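Why I'd pay for the simulator before the arm
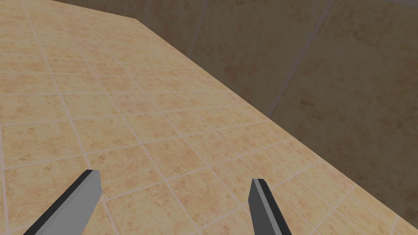 Is a practice package worth buying if you don't own a robot arm yet?

I'd say it's the best reason to buy one. Kistance costs 393 for the year, the Kilinum arm I've been eyeing up costs 2,000 before you've added so much as a clamp, and I would much sooner make my daft mistakes on a tiled worktop that only exists on my laptop.

I've had Kistance for most of the winter now and I'm fonder of it than I expected to be (I'm not a patient person with software). You get a two-fingered gripper, a handful of plain rooms and a bare tiled surface to start on. I grumbled about that surface at first. Where were the cups? Where were the blocks? Then I spent a whole Friday evening just learning to bring the fingers down near the edge without going over it, and I stopped grumbling.

My friend Kirsten Simard thinks I'm mad. She bought the Bergeron starter kit, 600 with the stand, and her view is that you learn nothing until something real falls on the floor. She has a point! The simulated fingers are smooth grey blocks, and I doubt they'll teach me much about a rubber pad slipping on a wet mug. If you want to understand grip, get the kit.

But most of what I got wrong in my first month had nothing to do with grip. It was judging depth, mostly, and forgetting which way the wrist was turned. Those cost me nothing but pride.

What I don't like is the pricing. The extra rooms come as a bundle from Fula at 700, nearly twice the price of the thing they plug into, and that's cheeky. Ginette Vachon, who runs our evening class, has asked them for a class rate and is still waiting to hear. Until they offer one I'm sticking with the basic package, and the arm can wait till summer.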